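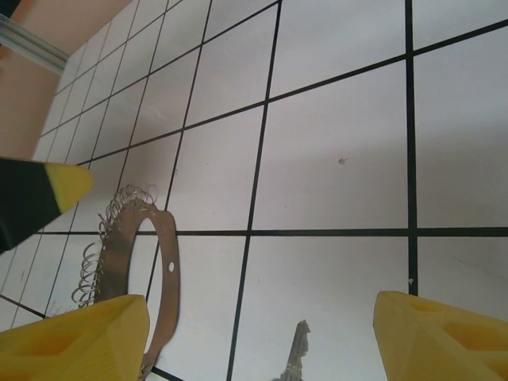
Comparing two sets of gripper fingers on thin metal parts

Thin, flat objects are where most parallel grippers struggle. Before you settle on a set of fingers, run both sets through the same short test. We used printed Flonetti fingers and the moulded Misier ones, on the same arm with a Kolev controller.

What you need
A hard, flat surface. Tiles are fine, but keep the objects off the grout lines for the first runs.
A house key and a bar strainer, or any flat ring with a spring along one edge.
The wrist camera, fixed so that both fingertips show when the gripper is fully open.

Step 1. Fit the first set and home the gripper. Open it fully and save that position in Widness as "wide".

Step 2. Lower the arm until the tips just touch the surface, then raise it 5 mm. Save this as the approach height. Do it again when you change fingers - the two sets are not the same length.

Step 3. Put the key down and make 50 attempts, turning it a little each time. Log a pick only if the key is still held after the lift.

Step 4. Repeat with the strainer. Try the flat rim first, then the spring side. Keep the two counts separate, as the coils can catch on a fingertip and pass for a proper grip.

Step 5. Swap the fingers and start again from step 1.

Check the camera view after every swap. If a fingertip has dropped out of sight at the wide position, adjust the bracket before you log anything.

Our full log has 2,302 attempts, 1,105 of them with the Misier set.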